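Stidham slides

By Nikau Cosgrove
11 August 2019

The Stidham slides are a privately held collection of 1,394 color slides made by one family, the Stidhams of Breltley. Mostly 35 mm, a few larger. Holidays, birthdays, cars, a great many dogs. Known mainly to people who collect amateur photography, and to people from Breltley who find their own relatives in them.

Background

The main photographer was the father of the family, a surveyor. He bought his first camera second hand and shot slide film almost exclusively — prints were for other people, he is supposed to have said. His wife took over whenever he was in the picture, and her slides are easy to pick out. Closer in, less sky. Some historians of the collection, Perihan Başaran among them, think her share is much bigger than the labels suggest.

Slides were shown at home on winter evenings, onto a bedsheet at first and later onto a proper roll-up screen. The order of the shows was written on the lids of the boxes, and several lids survive. Original projector does not.

Mounts and labeling

Early slides are in cardboard mounts, later ones in plastic. The family bought replacement mounts from Stuseo, a small mail order firm, and seems to have remounted anything that had jammed. This causes trouble. The processing stamp on a cardboard mount usually gives a month and year, and once a slide is remounted that is gone. Of the remounted slides 295 have no date of any kind.

Handwriting on the mounts is in three hands. Blue ink is the father, pencil is the mother, green felt tip is a child and often wrong. "Lake" appears on slides from at least two diffrent lakes.

Condition

Mixed. The slow film has held its color well. A cheaper stock used for a few years has shifted to magenta, badly in places, and up to 200 slides are affected. Fungus on one box that had been kept in a cellar. Glass mounts were tried for a short while and given up, and those show the rainbow-like rings that come from film touching glass.

Sorting and copying

After the house was sold the slides passed to a cousin, then to Luminița Grecu, who began sorting them in March. She used a light box and a loupe and kept the order of the trays wherever there was one. Loose slides went into a separate run marked Pavliuk, after the name on the biscuit tin they came in. Who Pavliuk was is not known. Possibly a neighbor.

Copying was done by Ihor Vakulenko with a macro lens and a slide holder instead of a flatbed scanner. Faster, and sharper at the corners. Seven slides were too warped to focus and were left as they were. Dust was blown off but not retouched out of the files. 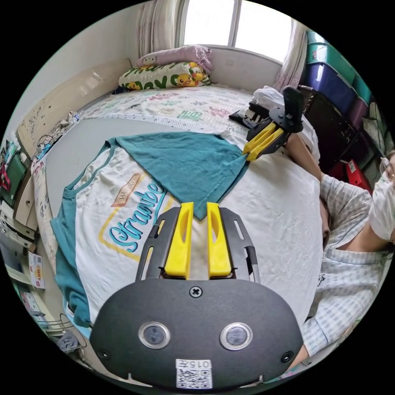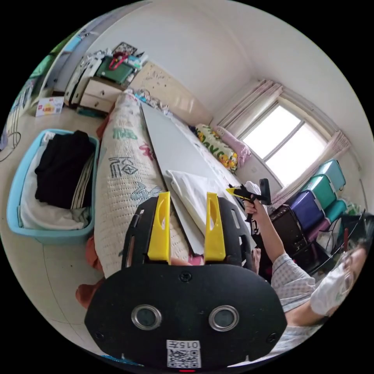 Photos: Firdevs Avcı

Access

No public exhibition so far. A set of the copies can be seen by arrangement with Grecu, and families named on the mounts may ask for files of there own relatives without charge. The originals are not lent.

See also: Amateur photography; Slide projector; Color fading; Home movies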